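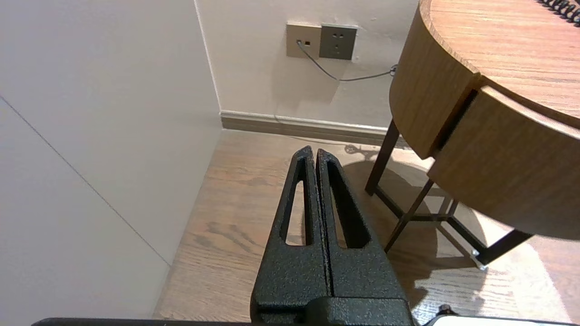 Svitlana Tymoshchuk: 지난 글의 벤치마크에서 두 업체 모두 같은 디스크 설정으로 돌렸는지 궁금합니다. 저는 Vendlow에서 fsync를 켠 상태로 재면 글에 나온 수치의 절반도 안 나옵니다. 백업을 같은 볼륨에 받고 있다면 그 영향도 있을 것 같고요.

지난 글에 달린 댓글이다. 답글로 쓰다가 길어져서 글을 따로 올린다.

먼저 디스크 설정은 같지 않았다. Vendlow 쪽은 예전에 쓰던 설정 파일을 그대로 복사해 왔고, 거기에는 synchronous_commit이 off로 되어 있었다. Lorente 쪽은 새로 설치하면서 기본값을 썼다. 비교가 될 수 없는 조건이었다. 지난 글의 쓰기 성능 표는 내렸고, 읽기 쪽 수치만 남겨 두었다.

백업 이야기는 더 길다. 지적을 받고 확인해 보니 정말로 같은 볼륨에 받고 있었다. 매일 새벽 3시에 pg_dump가 돌고, 결과물을 압축해서 /var/backups에 넣은 다음 원격지로 보내는 구조였다. 처음 서버를 꾸밀 때는 데이터베이스가 작아서 문제가 없었다. 지금은 테이블과 인덱스를 합쳐 107GB이고, 덤프와 압축이 도는 동안 디스크 대기 시간이 눈에 띄게 올라간다. 모니터링을 5월부터 붙였는데 그래프에 새벽마다 같은 모양의 봉우리가 있었다. 보고도 배치 작업 때문이려니 하고 넘겼다.

그래서 백업을 바꾸기로 했다. 후보는 두 가지였다.

첫 번째는 업체가 제공하는 스냅샷이다. Lorente는 콘솔에서 체크 하나로 켤 수 있고 서버 부하도 거의 없다. 다만 복구를 하려면 볼륨 전체를 되돌리거나 새 볼륨을 만들어 붙여야 한다. 테이블 하나만 살리고 싶을 때도 마찬가지다. 그리고 계정에 문제가 생기면 서버와 스냅샷을 같이 잃는다. 이 점이 제일 걸렸다.

두 번째는 베이스 백업에 WAL 아카이빙을 붙이는 방식이다. 설정할 것이 많지만 원하는 시점으로 복구할 수 있고, 매일 전체를 덤프하지 않아도 된다. 결국 이쪽으로 정했다. 도구는 Durnik을 썼다. 설정 파일이 하나로 끝나고 S3 호환 저장소를 바로 쓸 수 있어서 골랐다. 저장소는 Skoto에 버킷을 새로 만들었다. 서버 업체와 저장소 업체를 나누는 것이 이번 작업의 조건이었다.

작업 순서는 이랬다. archive_mode를 켜고 재시작했다. 이 설정은 reload로 반영되지 않으니 점검 시간을 잡아야 한다. archive_command에 Durnik의 push 명령을 넣고, pg_switch_wal()을 실행해서 세그먼트가 버킷에 올라가는지 확인했다. 그다음 첫 베이스 백업을 받았다.

첫 백업은 실패했다. 업로드 동시 작업 수를 기본값으로 두었더니 Skoto 쪽에서 요청 제한에 걸렸다. 4로 낮추니 통과했다. 속도 차이는 크지 않았다. 어차피 서버의 회선이 병목이었다.

아카이빙에서 한 번 더 막혔다. 버킷 접근 키에 쓰기 권한만 주고 목록 조회 권한을 빼먹었는데, Durnik은 세그먼트를 올리기 전에 같은 이름의 파일이 있는지 조회를 한다. 조회가 거부되면 명령이 실패로 끝나고 PostgreSQL은 계속 재시도한다. 그동안 pg_wal 디렉터리에 세그먼트가 쌓인다. 발견했을 때 853개가 밀려 있었다. 디스크가 다 차면 데이터베이스가 멈추니까 늦었으면 곤란했을 것이다. 권한을 고치고 나서는 알아서 밀린 것을 비웠다. pg_stat_archiver의 failed_count에 알림을 걸어 두었다. 아카이빙을 쓰는 분은 이것부터 거는 편이 좋다.

복구 시험도 했다. 빈 서버를 하나 빌려서 베이스 백업을 내려받고, recovery_target_time을 전날 오후로 맞춰 올렸다. 내려받기부터 접속이 가능해질 때까지 29분 걸렸다. 예전 덤프 파일로 복구할 때는 인덱스를 다시 만드느라 오전이 다 갔다. 복구된 쪽에서 주문 테이블의 마지막 행을 조회해 시각이 맞는지 보고, 서버는 바로 지웠다.

pg_dump를 완전히 없애지는 않았다. 메이저 버전을 올릴 때나 테이블 하나만 꺼낼 때는 여전히 덤프가 편하다. 한 달에 한 번만 돌리고, 결과는 로컬에 쓰지 않고 파이프로 바로 버킷에 보낸다. 압축은 zstd로 바꿨다.

새벽 3시의 봉우리는 사라졌다. 베이스 백업이 도는 날에는 낮은 언덕이 하나 생기는데, 읽기 속도를 제한해 두어서 응답 시간에는 영향이 보이지 않는다.

쓰기 벤치마크는 두 서버의 postgresql.conf를 맞춘 뒤에 다시 잴 생각이다. fsync와 synchronous_commit은 둘 다 켜고, 백업 작업은 측정하는 동안 꺼 둔다. 설정 파일 전문도 같이 올리겠다. 확인하고 싶은 항목이 더 있으면 댓글로 남겨 주시기 바란다.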